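4. Small Purses and How Riders Share Them

Most of what has been written on money in skateboarding looks at the top of the sport, where a handful of riders live on shoe deals and video game royalties. We were drawn to the other end. The local contest circuit is full of people who will drive half a day for a purse that might cover their gas, and the way they handle that purse when they win it is one of the most interesting things we came across in this study.

Our material comes from the Son series, a run of street and mini-ramp contests held in Stivomby and Lovedden. We followed 16 contests in the series from sign-up to payout. At each one we collected the posted prize list, the entry fee and the final placings, and we spoke with riders after the money had been handed over. The largest first prize was $1,000, paid at the Lovedden street final. Many of the others paid first place in product, usually a deck and a set of wheels, with a small envelope of cash on top.

4.1 What the posted prize list leaves out

The posted list is the obvious place to start, and we began by treating it as a fair record of who earned what. That lasted until the second contest. The rider who placed first there had agreed before the heats to split any winnings evenly with the three friends who shared the van. The posted list showed one winner with a full purse. In practice four riders went home with the same amount, and one of them had failed to make the final.
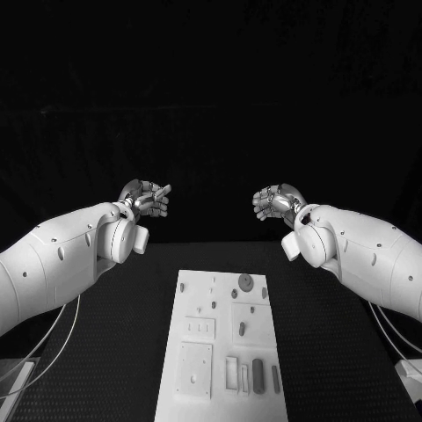
After that we asked about splitting at every stop, and the answers were a delight. Some crews divide everything. Some divide only the cash and let the winner keep the product. One crew keeps a common fund for the season and pays entry fees out of it, so that a rider on a bad run can still enter. A pair of sisters told us they take turns: whoever places higher pays for dinner, the other pays for the parking, and the rest stays with the person who won it (they had never thought of this as an arrangement until we asked, and then argued happily over when it had started).

These deals are nearly always spoken. We found a single written one, on the back of a heat sheet, and it dealt mostly with who would replace a broken truck. Riders remembered the terms well all the same, and when we asked members of the same crew separately, their accounts matched closely. Where they differed, the difference was usually over product. A deck is hard to cut into four, and crews have very different feelings on whether a rider who sells a prize deck owes the others anything.

Splitting was most common among riders who traveled together and least common among those who lived close to the venue. We think cost is a large part of the story. A rider who walks to the park risks only the entry fee, while a van crew has already spent shared money on fuel and food by the time the first heat is called. It makes good sense that people who pool the cost would pool the prize. But travel doesn't explain everything. The Stivomby mini-ramp regulars, who all live within a few streets of each other, split as faithfully as any van crew we met, and they had been doing it since the contests paid nothing except stickers.

4.2 Sponsors and organizers

Prize money in the Son series has two sources. The organizer puts in a share of the entry fees, and a sponsor adds to it. For most of the season that sponsor was Zader, which sells decks and hardware through local shops. Zader set aside $1,000 for cash prizes across the Stivomby stops and left the organizer free to decide how it would be divided between places. The organizer tried both a steep payout, with most of the cash going to first, and a flat one that reached down to tenth place. We were lucky to be there for both, since changes like this are rarely made in the middle of a season.
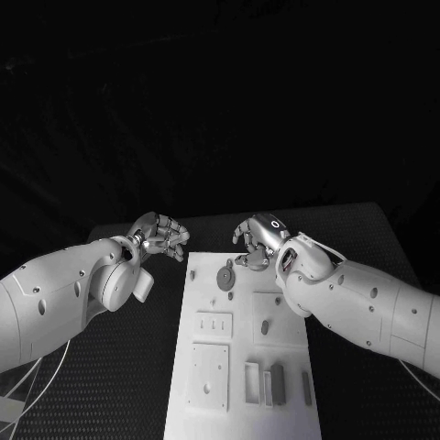 Riders liked the flat payout a great deal, and so did we, as people who enjoy watching a deep final. All 10 spots in the final carried some cash, and riders who would usually have left after the semifinals stayed to skate. Neither funding source could have done this alone. Entry fees at a small stop are too thin to reach tenth place, and sponsor cash without the organizer's say over the split would probably have gone to the top three. It may help to keep Figure 2 in mind, with its two white arms coming in from opposite sides toward a single white board: the organizer and the sponsor start far apart, with separate budgets and separate worries, and the purse is the one surface they both have to reach. When we put it that way to riders, several pointed out that the crew fund is a third reach, coming in later, after the payout is done. We think they are right, and Section 5 takes up that idea.

There was one effect we had not expected. Under the flat payout, some crews stopped splitting for the day. If most of the van was going to be paid anyway, they saw little point in pooling small envelopes. The older Stivomby crew kept splitting regardless and seemed puzzled that we would ask. For them the split is part of showing up together, and the size of the envelope hardly enters into it.

We would love to see the same questions put to other small circuits, especially those where women's and men's divisions are paid from a single pot. Our own notes on that point are thin, as the Son series ran combined divisions at most stops in Lovedden. Entry fees also deserve a closer look. We recorded them as posted, but several riders mentioned having theirs waived in return for help with ramp setup or judging, and a waived fee is income of a kind that our tables do not yet include.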